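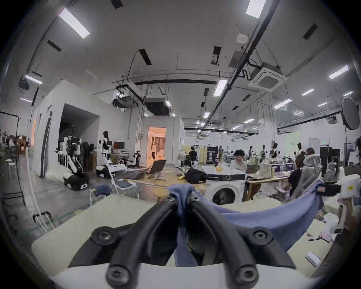

Drorkmont opens up its gripper care routine

For release in July

Hi, I'm Prakash Varma, and I look after the hand-held grippers at Drorkmont. Starting this month we're putting our whole setup and maintenance routine for the Tredix gripper online, free for anyone to copy, print out or scribble on. Our press person asked me to write the announcement myself, so please forgive the shop talk!

The Tredix is the tool we use for cloth work. Two curved fingers, a mounting base, some bolts, and a trigger handle that takes more abuse than all the rest put together. It's a simple thing to own and a surprisingly easy thing to get slightly wrong. When a finger sits a hair off, you can still pick up a towel all day long and feel fine about it. Then you try a thin pillowcase and one corner keeps sliding away from you, and you spend the afternoon blaming the pillowcase. (I have done this. More than once.)

So the routine begins with the fingers. Take both off, wipe the seats on the base with a dry cloth, and put them back with the bolts only finger tight. Close the gripper gently on a folded strip of cotton and let the tips find each other before you reach for the driver. Then tighten a little on one side, a little on the other, and back again. If you run one finger down hard first, it pulls the pair crooked and you'll be starting over.

After that comes the part people ask me about most, the drape test. Pinch a single layer of fabric between the tips, lift it off the table and hold it there while the rest hangs or sags however it likes. We use light cloth for this because heavy cloth forgives too much. Hold for 22 seconds, then tug softly from each side. If it slips one way and holds the other, go back to the bolts. If it slips both ways, clean the tips, and if cleaning doesn't help, swap the pads.

Pads are the thing we changed our minds on. We used to wait until they looked worn, and by then we'd already had a week of sloppy pinches. King-fai Tseng, who runs the bench next to mine, went back through our repair notes — 152 entries, and his handwriting is better than mine, thank goodness — and found that slipping cloth came up again and again just before a pad change. Now we change them every 6 weeks, whatever they look like. The old ones go in a jar for fit checks on new bases.

"I wanted a page I could follow with one hand while the other hand was holding the gripper," King-fai told me when I asked him for something quotable. "The first draft had me turning pages with my elbow."

He got his wish. The routine now fits on 2 sheets, one for setup and one for repairs, in big type. The repair sheet covers a sticky trigger, a finger that won't come back to open, stripped bolts and a loose base. There's also a note on the cable, which should have some slack where it leaves the handle. Don't tape it down tight, please. I've replaced enough of them.

We tried the sheets out with our friends at Bangera, who fold a lot more laundry than we do and sent back four corrections, all fair. One of them was that we'd never said which way the left finger goes on. I had been doing it from memory for so long that I'd forgotten it was a question! The new sheet has a drawing.

For storage, the gripper goes in a Brason case with the fingers open and nothing packed against the tips. I check ours on Sunday when the shop is quiet, and I'd suggest picking a regular slot of your own, whenever you can get ten minutes without someone needing the table.

Both sheets are on the Drorkmont website under Tools and Care, along with the blank log page we use for pad changes. Corrections are very welcome and come straight to me. Press questions can go to the Drorkmont front desk, marked for Prakash Varma, and if you'd like to come by and try a drape test yourself, say so in your note and I'll set out a gripper and some cloth.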